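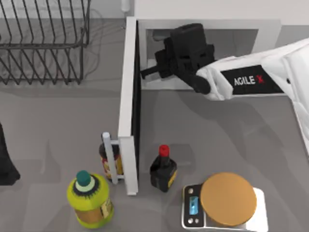 Gerberg writes in that last season's ad never said whether you have to bowl. You don't. We need bowlers, yes, but we also need scorers, two umpires and anyone who can stand at mid-off and stop a ball. More on that further down.

Players and helpers wanted – Yokoyama Cricket Club

We are a weekend club, two teams, both short. Several of last season's regulars moved away in October and the second team lost its keeper, its opener and its ride to away games all in one go (same guy). So we are looking for people now, before indoor nets begin, not in the spring when everybody else is looking too.

Who we want

Bowlers first. Any pace. We have four people who bowl slow and one who bowls fast when his back lets him. Left-armers will be fought over.

A wicketkeeper for the second team. Gloves and pads supplied, they are old but fine. If you've kept in softball or baseball and want to try this, come, it's close enough to start with.

Batters – fewer spots, first team order is mostly settled down to six. Second team is wide open.

Complete beginners. Really. Tell us on the form that you're new and you'll go in the early group.

Age 16 and up for the teams. Under 18s need a parent's signature on the form, no exceptions, please don't turn up without it.

Paid spot: scorer and stats

One paid role this year. Match scorer for the first team, home and away, plus getting the numbers onto the league site by Sunday night. We pay 60 dollars a match and travel on top. You need to know how a scorebook works or be willing to learn it over the winter. Scoring is done on Rekano, which is easy enough, and on paper as well as a backup. Batteries die.

You'd also be sorting out the old records. There are 395 scorecards in boxes going back to the club's first season and maybe half are typed up. No rush on those, do them on rain days. One of them has to be the game where we made 821 runs between the two sides over a long weekend, and we would love to find it.

Laptop supplied. Chair supplied. Lunch is whatever the home team gets.

Umpires

Two needed, unpaid but expenses covered and we pay for the certification course. Former players are good at this, so are people who have never played and just know the laws. You will not be umpiring your first match alone.

Winter nets

Indoor, Tuesday evenings, two lanes. Early group 6:00 to 7:15, everyone else 7:15 to 9:00. Flat soled shoes only, no spikes, the hall is strict about it. Bring a helmet if you have one. If you don't there are five to share.

First night is free. After that it's 12 dollars a session or you can pay for the whole winter at once and get two nights off the price.

Money

Membership is 140 dollars for the season, half that for students. Match fees extra. Sketance has put up 3,000 dollars for new kit and a bowling machine, so shirts are free for anybody who joins this winter. Caps are not, sorry. If the fee is a problem say so in your message and we'll work it out quietly.

What a match day looks like

Home games start at 11. Be there by 10:15 to help with boundary rope and the sight screens. Forty overs a side, a break in between with food, finished by 6 most days. Away games can mean two hours in a car each way. We share rides and split gas.

We don't expect you every weekend. Ten games out of eighteen is plenty. Just tell the captain by Wednesday, not Friday night, not by text on Saturday morning from bed.

How to apply

1. Fill in the form on the club page. Name, age, what you do (bat, bowl, keep, score, umpire, no idea), which weekends are out.

2. For the scorer job, add a short note on any experince you have. No resume needed. A page from a scorebook you kept is great if you've got one.

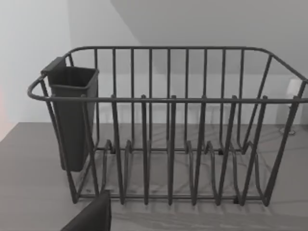 3. Send it by 12th December. Late forms for players are OK, late forms for the scorer job are not.

4. Wait for a reply from Noboru Hamada, he does all the sign-ups and answers in order. Give him a week before you chase.

5. Come to nets. Scorers and umpires too, good way to learn the names.

Trials

There aren't any as such. The captains watch nets and pick from there. Second team gets picked mostly on who is availible and who hasn't had a game lately. First team is form, and you will be told why if you're left out.

Questions to Noboru through the contact form, or ask at the hall on a Tuesday. Side door, the front one is locked after 5.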